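Refurbishing Desktop Computers
Handout 4: Opening the case and stripping the board
Notes by Gleice Teixeira, Tornine workshop course

Bring your own notebook. Screwdrivers and wrist straps are on the shelf by the door and go back there afterwards.

Before you start

Switch off at the wall, pull out the mains lead, then press the power button once to clear what is left in the supply. Lay the tower on its side with the open side up. Clip the wrist strap to bare metal on the chassis. Write the job number on your sheet before anything comes out. Last year's batch from Van Acker was 2,271 machines, and 69 of them had to be traced again by serial number.

Order of work

1. Memory. Press the clips outwards and lift the module straight up by its ends. Don't touch the gold contacts.
2. Graphics card, if there is one. Free the latch at the end of the slot first.
3. Drive. Unplug data and power by the plug, never by the wire.
4. Processor. Leave this until last. Push the lever down and slightly out, let it rise, then swing the load plate open. Lift the processor by its edges.

Modules go into the holders on the fixture plate and stay there until they are logged. Check each holder for play before the session, as the slots wear.
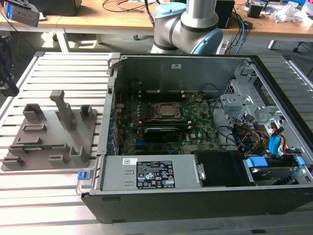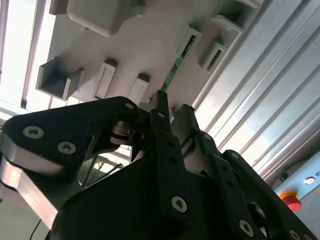
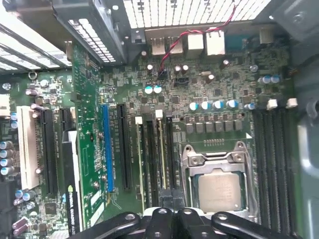
Fig. 4.1. First picture: tower on its side, with the fixture plate to the left. Last picture: processor socket with the load plate open, and the four memory slots empty.

Points that get missed

Supply and data cables look alike once they are bundled. Follow each one back to its connector before pulling. Plastic drive rails belong to the case, so keep them with it even when the drive goes for wiping.

Look along the capacitors for swollen tops. A board with even one goes in the Zirkent tray and is not tested.

Old paste comes off with a dry cloth first, then alcohol. Allow 60 seconds for it to dry.

For next time

Read section 2 of the Brerumia parts guide, on sockets and levers. Fill in the strip-down sheet for one machine and hand it in at the start. Spare sheets are in the drawer under the scales.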